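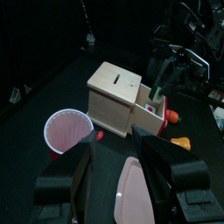

Section 2: Getting your Cika keepsake chest ready for use

Welcome, and thank you for bringing a Cika into your home! Please set aside a quiet half hour for this part – the chest has been shut up in its carton for a while, and it does like to be handled gently the first time.

1. Stand the chest on a flat, level surface. A slight lean will make the drawer drift open on its own, and people often blame the runners for it.

2. Ease the drawer out slowly with one hand, keeping the other on top of the chest. Stop when you feel it catch.

3. Rub a little Robles wax along both runners with a soft cloth. A dab the size of a pea is plenty.

4. Slide the drawer in and out until it moves freely, then wipe away any extra wax and leave everything open for about 2 hours.

Note: New wood swells in damp weather. If the drawer feels tight in June and fine again by fall, please don't sand it. Page 41 has a few gentler things to try first.

Caution: The chest is not a toy box. Keep small items away from children under three, and never let a child pull on the drawer while it is full.

5. Fill in the Dridura registration card and mail it to our service desk, marked for Njoroge Waweru. He reads every card himself and is always glad to hear what folks are keeping in theirs.

Text revised 25/08/2024.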